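This site uses cookies to remember your settings. Accept / Manage

Gervasio Leiva
October 28, 2026

1/ Student project update. The task is packing and unpacking a box with two hand-held grippers, one in each hand. We record every run and train on the recordings.

2/ We have 240 runs saved since July. 141 of them passed the check. Most of the rejects were runs where one gripper blocked the other camera's view of the object. 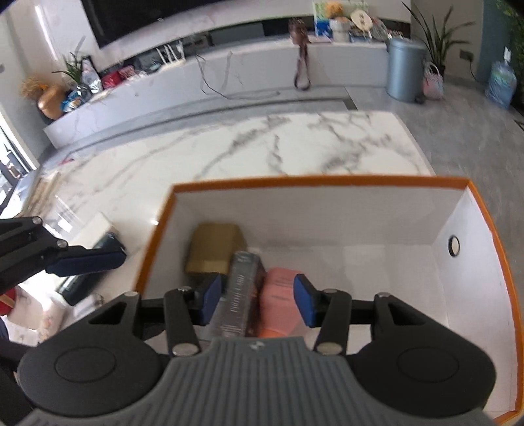
3/ So the rule now is that one hand holds back until the other has let go. It makes each run longer. The reject rate has come down since we started doing it.

4/ Soft packages are still the hard part. The finger pads close on them fine, but the width reading drifts as the package gives. Surkine is rewriting that part of the script this week.

5/ Flat things are the other problem. If it lies flush with the table, come in low and close slowly. Thin cases are easier if you take them by the long sides.
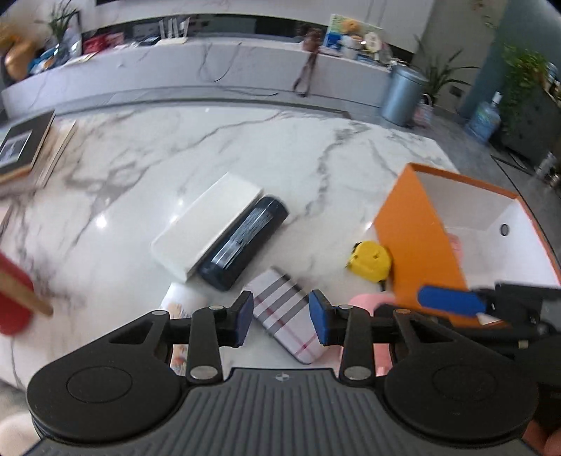

Blue pads lined up on the striped phone case, second gripper over by the orange box.

6/ Things we still need: more bottles, more odd shapes, and a second person who can label. Farías has done 556 clips alone and would like a break.

7/ Next step is running the trained model on the club arm. I'll post the numbers when we have them, good or bad.

Recent from Gervasio Leiva
- Calibrating two grippers at once
- How we name our files in the Mokance project
- Tendorent parts list, updated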